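3.2 Removing adhesive paper strips from upright boards

Clearing a board of used paper notes is among the most common small tidying jobs in shared workrooms, and it has received little attention in the literature on household and office upkeep. The job has two parts, which are usually performed as one: each strip is detached from the board, and the detached strip is put into a bin. Jin and Fujimoto treated the two parts separately in earlier work on wall calendars, and the same division is kept in this section.

The boards at the Joredard site are used for shift notes. Notes are written on narrow coloured strips, stuck upright in a row, and taken down when the work they refer to has been signed off. The observation period began in February and covered 198 clearing episodes. An episode was taken to begin with the first contact between the person clearing and any strip, and to end when the last strip on the board had been released over the bin. Episodes in which a strip was moved to another position on the board and left there were kept in the set but coded separately.

Three properties of the strips were recorded before each episode. The first was height, taken at the top edge and measured from the surface on which the board stood. The second was tilt, recorded as upright, slight or marked. The third was the gap to the nearest neighbour. Colour was noted but was not used in the analysis, as most boards carried strips of a single colour. Tilt was judged by eye by two coders working independently. Disagreements were settled by a second look at the record, and where the coders still differed the larger tilt was entered.

Strips in a row are rarely level. People adding a note tend to place it by reference to the last one, and small differences build up along the row. A strip that has been lifted and pressed back, for instance to correct the writing, is often lower than its neighbours and no longer straight. Such strips were coded as "reset" only where the log kept by the site confirmed it. Otherwise the height and tilt were entered without any remark on how they had come about.

Removal followed one of two grips. In the corner grip, the strip is pinched at a top or bottom corner and drawn away from the board at an angle. In the edge grip, the long side is lifted along part of its length before the strip is pulled. The corner grip was quicker on upright strips with clear space on both sides. The edge grip was more frequent where the gap was small, and it left fewer torn pieces. Torn pieces were counted as separate items in the bin and as a single item on the board, so the two totals do not always agree.

The position of the bin matters more than its size. With the bin placed directly in front of the board, strips could be dropped with a short downward movement and were seldom handled twice. With the bin to one side, people tended to gather several strips in the hand first. Gathered strips stuck to one another and to the fingers, and had to be shaken or scraped off against the rim. Where a bag liner was folded over the rim, some strips caught on the fold, and these were recorded as "held at rim" until they fell or were pushed in.

Board angle was not controlled. A board leaning against a wall gives slightly when a strip is pulled, and a heavier board gives less. At the Quezada site, where boards were fixed with screws, this movement was absent, and the two sites are therefore reported apart in Section 4.

The general layout, with a leaning board, a row of strips and a lined bin in front, is given in Figure 2.

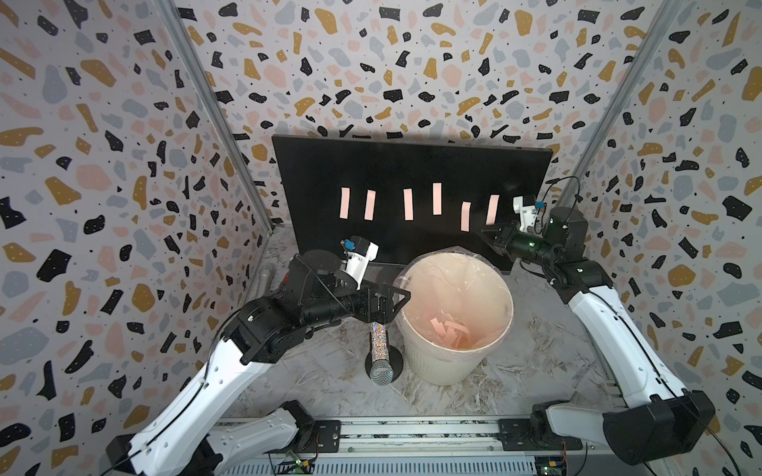
Reading time: 5 minutes

Figure 2. Board, strips and bin. Six pale pink strips stand in a loose row on a black board that leans against the rear wall. The fifth strip from the left is noticeably lower than the others and slightly angled. Pink paper scraps lie at the bottom of the lined bin.

For the arrangement in Figure 2, the coding sheet gives the first and second strips the same height class and the third and fourth the next class up. The fifth is entered as low with slight tilt, and the sixth as slight tilt. Scraps in the bin were not matched to particular strips. A bin holding paper before an episode was emptied only if the paper reached the lower edge of the folded liner, and the items already inside were subtracted from the final count.

Objects standing beside the bin were left where they were, provided that they did not block the line from the board to the bin opening. The effect of such objects on the choice of grip is taken up in Section 3.3.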